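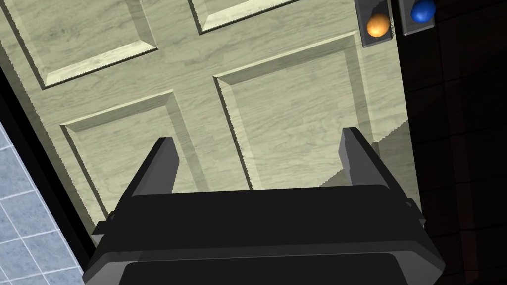
Zindmont Door Pack for simulated manipulation, reviewed after one long evaluation
Posted 5/29/21 by Jong-dae Pyo

The sales page for Zindmont's Door Pack promises "contact you can trust." I have bought three simulation add-ons with that sentence somewhere in the pitch, and I trusted none of them by the end. This one lasted longer than the other two.

What you get for $249 is a set of doors, hinges, knobs and latches with collision shapes already built, plus a scoring script and a wrist camera view. It loads into Duvura, which is the simulator we already use. Setup took me most of a morning. The install notes were written for an older version and tell you to edit a settings file that no longer exists. Support answered in a day and told me to skip that step, so I skipped it.

The doors look good. Raised panels, bevels, a wood grain with some variation in it. The bevel shadows have a sawtooth edge up close, and I was ready to complain about that until I trained with it and saw no difference in results. If you care about looks, turn the shadow resolution up and accept the slower frames. I left it alone.

My trouble was with the knobs, or more exactly with what the scoring script thinks a knob is.

I ran our usual policy on the pack overnight, 1,272 attempts, and came in to a success rate that would have made a nice slide. I don't believe nice slides. I pulled up the wrist view for a batch of the attempts marked as passed and went through them with a coffee. In the first 20 I watched, 6 had the gripper nowhere near a knob at the moment the script called it a grasp. The fingers were wide open in front of the panels, and the log said "handle contact: true."

I assumed it was our fault, as it usually is. I checked the frame offsets, checked the gripper model, and swapped in the Morelli gripper that ships with the pack in place of ours. Same thing. Then I had a look at the collision shapes with the debug view on, and found an invisible box belonging to the handle that reached far down the face of the door. Any fingertip that touched the door inside that box got credit for touching the handle. A policy that is rewarded for handle contact will find a box like that before you do, and ours had settled into it very comfortably.
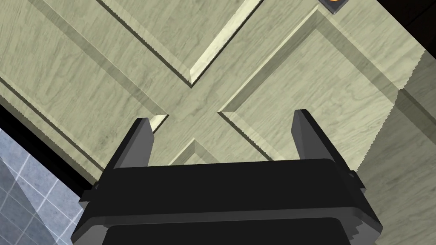

It gets worse if you use the pack to test stopping behavior, and that was half of why I bought it. The force limit is supposed to halt the arm when it pushes too hard on something that isn't a handle. With the stray box in place, a hard push on a panel counts as a push on the handle, and handle contact has a much higher limit. So the arm leans on the door and the protective stop never fires. In simulation that costs you a night of computing. Take the same policy to a real kitchen cabinet and you could crack a panel, or pinch whoever has a hand on the other side. We hadn't gone that far, and I'm glad I watched the clips first.

I reported it in January, with logs. The reply said the oversized box was "a convenience for early training." Fine, then say so in the manual and put a switch on it. There is no switch. The patch that came later shrinks the box on the single door and leaves it alone on the double one. I had to fix that by hand, and the fix gets wiped out each time the pack updates.

A few smaller gripes. The log doesn't save which collision shape was touched unless you ask for it, and the option is buried. The knob colors can be changed, but the script looks some of them up by name, so rename one and the scoring quietly returns zero. Camera tilt is set in radians in one menu and degrees in another.

On the plus side, the hinge friction is believable and it didn't crash once on me. I also tried Vidar's free door set for comparison. It is uglier and has fewer latches, but its handle shapes match the handles you see, and I could check that in a minute because the debug view is on by default.

Two stars out of five. I'd go to three if the double door gets fixed and the contact log is switched on from the start. If you already own it, turn on the debug view, look at every handle box, and rerun anything you scored before the patch. Our old numbers from this pack are in the trash.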